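### 3.2 Répétabilité du marquage au sol et dérive des repères

Les essais de Porkaseck portent sur 254 surfaces planes quadrillées au ruban adhésif, relevées sur trois sites (Resta, Liem et Jirkmont). Chaque surface a fait l'objet de quatre relevés successifs, le premier en juillet. Après élimination des mesures incomplètes, le corpus compte 2178 intersections exploitables. L'écart au nœud théorique est calculé dans le plan, sans correction de l'épaisseur du ruban - celle-ci reste inférieure à la résolution de l'instrument.
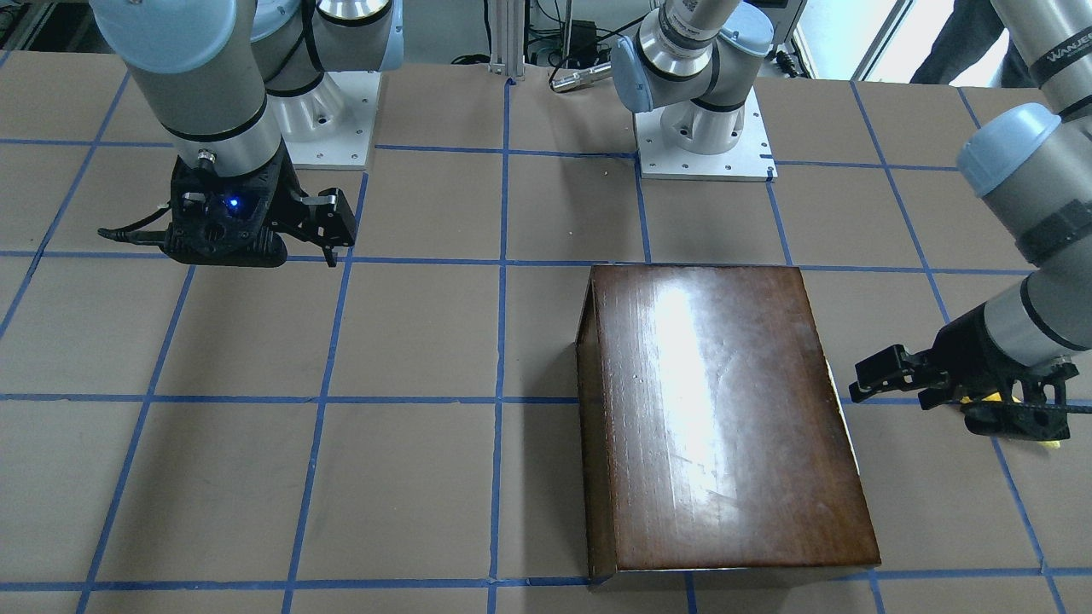
**Figure 4.** Quadrillage au ruban bleu sur carton.

La dérive observée dépend surtout du support. Sur carton, la reprise d'humidité provoque une dilatation anisotrope, plus marquée perpendiculairement aux cannelures. Le modèle linéaire de la section 2 sous-estime cet effet dans les angles, où les résidus présentent une corrélation spatiale nette. Un terme quadratique a donc été ajouté pour les relevés de Liem, dont le local n'est pas climatisé.

Le site de Jirkmont a été traité séparément : les rubans y ont été reposés entre le deuxième et le troisième relevé, et les séries obtenues ne sont pas directement comparables. Les coefficients estimés pour les trois sites figurent au tableau 3.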